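On cherche des testeurs et testeuses de recettes ! Pour le prochain cahier, celui sans gluten ET sans lait, prévu pour février. Je fais vite, j'ai une fournée de pains au sarrasin en train de lever et le four qui sonne.

Pour ceux qui débarquent : Grarau, c'est un blog de cuisine, plus un petit cahier papier qu'on envoie aux abonnés. Le dernier parlait de biscuits. Celui-ci parlera de goûters et de petits déjeuners, brioches comprises (oui, la brioche, enfin). Tirage prévu : 3480 exemplaires. Donc pas envie d'imprimer une pâte qui ne lève que chez moi.
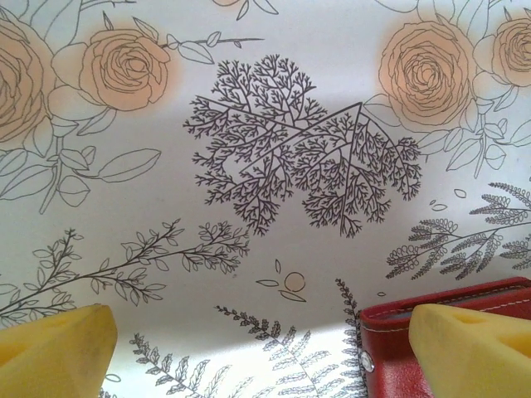 *Dernière modification de la page : 17/05/2023*

## Ce qu'on demande

- Tester deux recettes minimum, chacune faite en entier, sans rien remplacer la première fois. La deuxième fois, changez ce que vous voulez, mais notez-le.
- Remplir la fiche : temps réel, texture, goût le jour même et le lendemain. Le lendemain compte beaucoup, les gâteaux à la farine de riz sèchent vite.
- Peser. Pas de tasses, pas de « un bon verre ». Une balance de cuisine ordinaire suffit.
- Dire franchement quand c'est mauvais. Le cake à la châtaigne version un était immangeable et trois personnes m'ont écrit « très sympa ». Non.

Photos bienvenues, même floues, surtout la coupe (la mie !). Pas obligatoires.

## Qui on cherche

Tout le monde ou presque. Cœliaques, intolérants au lait, parents qui cuisinent pour un enfant allergique, curieux. Pas besoin d'être bon patissier, au contraire, il nous faut des gens qui n'ont jamais touché au psyllium. Il nous manque surtout :

- des personnes avec un vieux four à gaz
- des gens qui cuisinent en altitude
- quelqu'un qui fait sa brioche à la main, sans robot pétrisseur
- des ados, avec accord d'un parent

Attention, plusieurs recettes contiennent de l'amande ou de la noisette. Si allergie aux fruits à coque, dites-le dans le mail, je vous envoie uniquement les autres. Pareil pour les œufs et le sésame.

## Ce que vous recevez

Pas de salaire, autant être clair. Mais :

- remboursement des ingrédients, jusqu'à 60 euros par personne, sur tickets
- un paquet de farine de sarrasin Dondel et un de fécule, envoyés avec les recettes
- le cahier imprimé, avec votre nom à la fin si vous voulez
- les recettes des deux cahiers précédents en PDF

Gardez bien les tickets, une photo lisible suffit. Sans ticket je ne peut rien rembourser, j'ai déjà essayé.

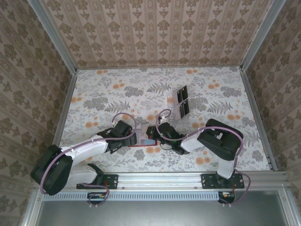

## Comment ça se passe

Vous écrivez, je réponds, vous recevez la liste et vous choisissez. Ensuite trois semaines pour cuisiner et renvoyer les fiches. Un retard de quelques jours, ça va. Disparaître avec la farine, moins.

Les recettes restent entre nous jusqu'à la parution : pas de publication sur votre blog ou ailleurs. Les servir à la famille, aux collègues, aux voisins, oui, évidemment, et notez ce qu'ils en disent.

Séance de dégustation en vrai pour ceux qui peuvent venir, à la cuisine de la maison Sfakianakis. Facultatif. Trajet non remboursé, café offert, boîtes en plastique à apporter pour les restes. Date à fixer avec les inscrits.

## Pour s'inscrire

Un mail à Hema Reddy, via la page contact, objet « test goûters 3529 » (c'est le numéro du dossier, sinon ça part avec les commandes). Dedans :

- prénom, nom, adresse postale pour le colis
- allergies et intolérances, les vôtres et celles de la maison
- type de four
- ce que vous aimez cuisiner, en deux lignes
- sucré seulement, ou aussi les crackers et pains salés

Pas de CV, pas de lettre. Les anciens testeurs du cahier biscuits peuvent se réinscrire, même adresse, dites juste « ancien ». Ceux de Greltley aussi, vos colis partiront ensemble comme la dernière fois.

Réponse sous quinze jours en principe. Si rien, regardez les spams puis relancez-moi, sans gêne. Bon, le four.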